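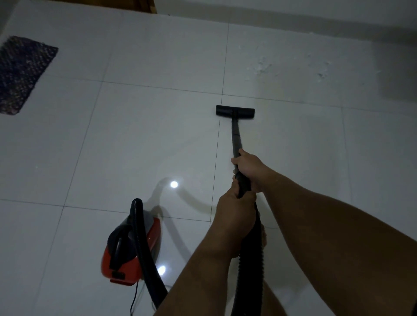
The Canister Comes Home

By Lucero Echeverri

20 September 2021

My mother owned one vacuum cleaner for the whole of my childhood, a canister with a hose like an elephant's trunk, and I swore I would never have another. I kept my word through 2 uprights and a cordless stick. Then in January I moved into an apartment in Seidel with tile in every room, and the stick began to sulk.

Tile is supposed to be the easy floor. So said the landlord, who has carpet. Glossy white squares show each crumb the way a jeweler's tray shows a ring, and the grout between them holds on to whatever the crumbs leave behind. My upright, with its spinning brush, treated rice as ammunition. I was still finding grains behind the stove in spring.

So I went back to the canister. The red-orange shell has the shine of a cheap sports car, which I suspect added something to the price. I paid $455 and told my mother less.

The wand and the flat black head are the reason to put up with the rest. You hold the tube in both hands, one above the other, like someone poling a very small boat, and push the head away from you along the grout line. Go slowly. Then come back over the same strip, slower still. The man at Nitard, the repair shop on Loltum Street, says most people vacuum as if they were late for something, and he has put three of his children through school on it.

Now for the hose. It has opinions. It loops up, it droops, it wraps an ankle while you are busy looking at a baseboard. My mother used to flick hers clear with one wrist and never glance down. I step over mine and swear. There is a carrying handle on top of the machine, and I recommend it over towing the thing by the hose, a habit I gave up after a disagreement with a door frame.

Extend the wand until your back stops complaining - mine took three tries - and start at the far wall so that you finish by the door. Do the kitchen last. Whatever is under the table has waited this long.

My mother visited in the summer, looked the floor over and asked where I kept the mop.

31 shares | 2 comments

We use cookies to remember your reading preferences. Accept | Manage settings

© 2021 Skarnuner Magazine. All rights reserved. Contact the editors | Back to top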